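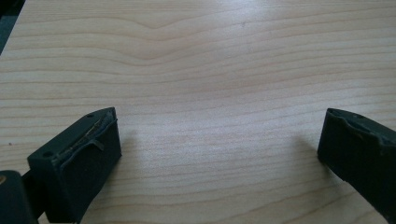

Print this page | E-mail this page

Pad wear and lost grip: speaker notes
Agnese Stankevičius, Brernelik
Notes revised 03/01/2021

Opening. The fault I want to talk about is a dropped part, and the part was dropped by a gripper that had reported a good grip. Our log at Gramside held the closing command, the finger position and the motor current, and all three were within limits. None of them measures the state of the pad. On the slide the left finger has its pad layer lifting along the upper front edge, with a raised lip and a small flap hanging near the right end. A thin pale line runs along the same edge. I can't tell from the picture whether it is a crack, a scratch or a fibre, and I will not guess. Give the room time to look before going on.

Slide 2. What happened. The cell was moving machined blocks from a tray to a fixture. The arm picked, lifted and began its turn. The block left the fingers during the turn and landed inside the guard. No injury, one damaged block, one dented tray. The controller carried on to the fixture and opened the fingers over it as if the block were still there. That second event worried me more than the first. The fixture clamp then closed on nothing and the cell stopped on a clamp fault, so the first alarm anyone saw pointed at the wrong machine.

Slide 3. Why the log looked normal. A lifted pad edge adds thickness. The fingers meet resistance early, the current rises, and the controller accepts this as contact. The contact is real but it is on a loose strip. Under a sideways load the strip can peel and the part goes with it. Say clearly that this is our best account. We reproduced the drop twice on the bench at Pelupessy with a pad we had lifted by hand, which supports the account but does not prove it.

Slide 4. Inspection interval. The old sheet called for a pad check every 1000 cycles. The check was one line, 'fingers OK', with a box to tick. Pause here. Ask who has a similar line on their own sheet.
The line now asks for three separate answers:
– is any edge lifted
– is anything caught in or under the pad
– does the pad move when pushed sideways with a thumb, power isolated
Any yes means the pad is changed before restart. No gluing back. We tried glue in August and the repair lasted 7 shifts.

Slide 5. Changes to the program. Grip is now checked again after the lift and again before release. If the finger position has shifted between checks, the arm stops where it is and holds. It does not go home, because the path home crosses the tray. The extra checks add almost 2 seconds to each cycle. Mallisstead asked for that time back and we said no.

Slide 6. What is still open. Position alone will miss a part that slips without falling. A sensor in the fixture would catch a missing part but comes too late for the turn. We have no figure for pad life under sideways load, and the supplier's sheet covers straight closing only. If asked about softer pads, the answer is that we have not tested them.

Questions. Likely to be asked why the guard was enough. It was enough for this block at this speed. The heavier blocks have not been assessed and are not run in this cell. Leave slide 3 up during questions.

Contact us | Copyright Brernelik | Back to top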